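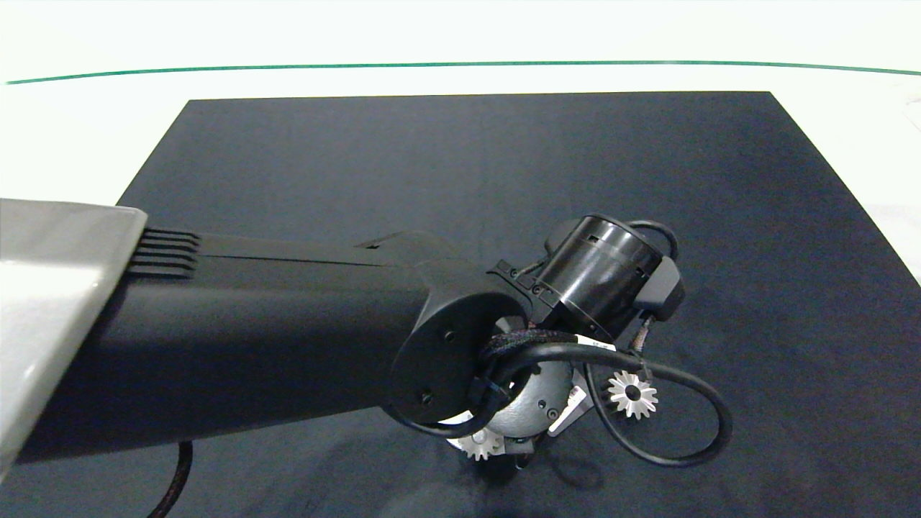
Cómo cortar y rematar un tapete de neopreno para mesa de trabajo

Actualizado el 29 de noviembre de 2020

El neopreno laminado con tejido se vende por metros y sale más barato que un tapete acabado, pero el borde cortado queda expuesto y el tejido se despega de la espuma si no se remata. Este tutorial cubre el corte a medida, el sellado del canto y la fijación al tablero. No cubre los tapetes de silicona ni los de PVC, que se cortan igual pero se sellan con otros productos.

Material

Lámina de neopreno con tejido por una cara, de 2 mm de grosor.
Regla metálica de longitud superior al lado mayor del tapete.
Cúter con hoja nueva de 18 mm. También sirve un cortador rotatorio.
Plancha de corte o un tablero viejo.
Jaboncillo de sastre o lápiz blanco para telas oscuras.
Adhesivo de contacto para neopreno. Las medidas de tiempo que se dan más adelante corresponden al Prekuso transparente; con otra marca hay que seguir el envase.
Pincel plano estrecho, de cerda corta.
Cinta de doble cara reposicionable.
Alcohol isopropílico y un paño sin pelusa.

1. Reposo de la lámina

La lámina llega enrollada y conserva la curvatura. Hay que extenderla con el tejido hacia abajo sobre una superficie plana y dejarla una noche con peso en las esquinas. Si se corta recién desenrollada, los lados largos quedan arqueados una vez que el material se relaja.

No conviene acelerar el proceso con plancha. El tejido de poliéster admite calor moderado, pero la espuma pierde grosor de forma irregular.

2. Medición y trazado

Se mide el tablero por los cuatro lados y también por las diagonales. Si las diagonales no coinciden, el tablero no está a escuadra y el tapete debe quedar retranqueado para que no se note. Un margen de 11 mm por lado suele bastar. En tableros Hollmann con canto redondeado el margen se cuenta desde donde empieza la curva.

El trazado se hace por el reverso, sobre la espuma, con jaboncillo. Se marca primero el lado mayor, se levantan las perpendiculares con escuadra y se cierra el rectángulo. Antes de cortar se comprueban otra vez las diagonales, esta vez sobre el dibujo.

3. Corte

La hoja se coloca vertical. Con la hoja inclinada el canto sale en bisel y el adhesivo no cubre bien la parte fina.

Se dan dos pasadas: la primera marca la espuma sin apretar y la segunda atraviesa el tejido. La regla no se mueve entre una y otra. Si la segunda pasada deja hilos, se cortan con tijera al ras; tirar de ellos abre la trama.

Para las esquinas redondeadas se usa como plantilla un disco rígido o la base de un bote. El corte se hace girando la pieza y manteniendo quieta la mano.

4. Sellado del canto

Se limpia el canto con alcohol y se deja evaporar. Después se aplica una capa fina de adhesivo con el pincel, solo sobre el espesor de la lámina. Si el adhesivo sube a la cara de tejido deja una mancha brillante que ya no sale, muy visible en colores oscuros.

La primera capa se absorbe en parte. Se deja secar casi 11 minutos y se aplica la segunda. Tras la segunda capa el tapete no se toca en 2 horas y no se carga hasta el día siguiente.

Quien prefiera coser un ribete puede saltarse la segunda capa. La primera se mantiene: evita que la espuma se desmigue con el paso de la aguja.

5. Fijación

En un tablero liso y limpio el neopreno se sostiene por rozamiento y muchas veces no necesita nada más. Si se desplaza, se ponen tiras cortas de cinta de doble cara en las esquinas y una en el centro de cada lado largo. No se recomienda encolar el tapete entero, porque impide levantarlo para limpiar el tablero.

La cinta se prueba antes en una zona oculta. En lacados blandos, como los de la serie Noris 434, algunas cintas acrílicas marcan la superficie al cabo de unos meses.

6. Limpieza

Paño húmedo y jabón neutro. Nada de acetona ni disolvente nitro, que atacan la espuma y el adhesivo del canto. El pelo y las virutas finas se retiran con rodillo adhesivo. Se puede lavar a mano en agua fría y secar en plano, a la sombra.

Fallos frecuentes

El canto se levanta: había polvo o la primera capa no estaba seca. Se raspa con cuidado, se limpia y se repite.
El tapete ondula en el centro: faltó reposo. Se da la vuelta y se deja otra noche con peso.
Olor a caucho: es normal en material nuevo. Se ventila unos días antes de colocarlo.

Referencia de material: lámina Zavent 159, tejido por una cara.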